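Staff Room » Galleries » The Bench

The New Hands on the Returns Bench

At Sindthorpe we take in phones that other people have finished with. They come back from leases, from offices that have shut, from salespeople who swear they never dropped it. Until August, every one of them was picked up, turned over, plugged in, unplugged and put down again by one of four people, all of whom can tell you which wrist hurts more.

Now two of those four share the job with a pair of arms. The project is called Skodero, a name that came out of a meeting I wasn't invited to. The arms are bolted to a rail along the edge of a table and are learning the dullest parts of the work: find the phone, pick it up, pass it across, deal with the cable. If you have ever watched a toddler get a sock on, you know the pace. You also know the feeling of sitting on your own hands so you don't reach in and do it yourself.

Floarea Buzatu did reach in during the first week, and was told off by a light. She has been on the bench longer than the bench has been in this building, and she can pull a charging lead and flip a handset in one go while telling you what's wrong with your sandwich. Her official title is now Cell Operator. She asked whether that came with more money. It came with a lanyard.

To be fair to the arms, they don't mind Mondays. They don't mind cables either, though cables seem to mind them. A phone is the same shape every time you look at it, and a lead is never the same shape twice. Mehwish Pirzada, who used to do the night intake and now writes up what went wrong, has a spreadsheet with 37 entries in it. Most of them say "cable." One just says "no."

What has changed for people is mostly where they sit. Mehwish is on days now and has met her neighbours. Petrică Husar moved over to screen repair, which he had been asking for since before I started, and has become unbearable about it. Floarea stays with the arms, resets what needs resetting, and is consulted by engineers half her age who have discovered that she knows things. She has started charging them in biscuits.

What hasn't changed is the chair, which still leans left. We've put in a request.

A few from the bench, for those of you upstairs who keep asking what it looks like. 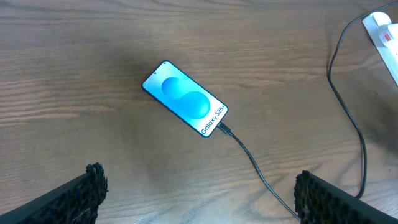

A Galaxy S25+ with its lead still in. Floarea could have had it out by now.

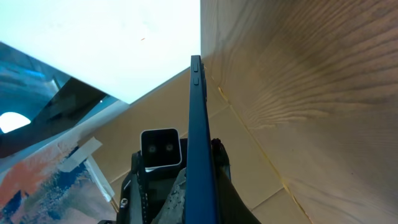
Held upright and edge-on, side buttons showing. It's a better grip than mine before coffee.
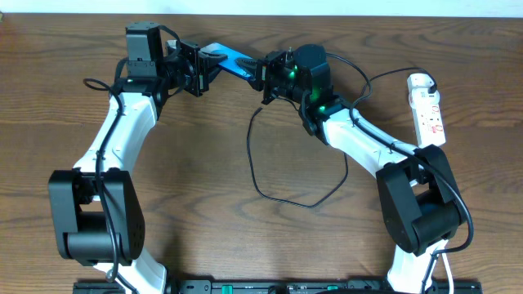
Both grippers on the one flat blue item. Anyone who has moved a couch with a relative will know the mood.
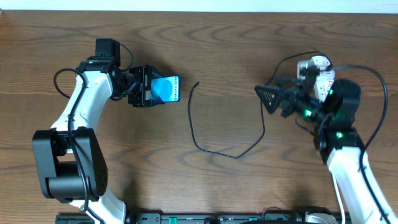 Left arm has the phone. The loose cable has the middle of the table, and looks settled.

Ratih Gunawan
Shift Coordinator, Returns and Intake, Sindthorpe

Questions about the bench can come to me. Questions about the lanyards should go to whoever ordered them. If you'd like to come down and watch, Friday mornings are quietest, and please bring biscuits, as the going rate has gone up to two.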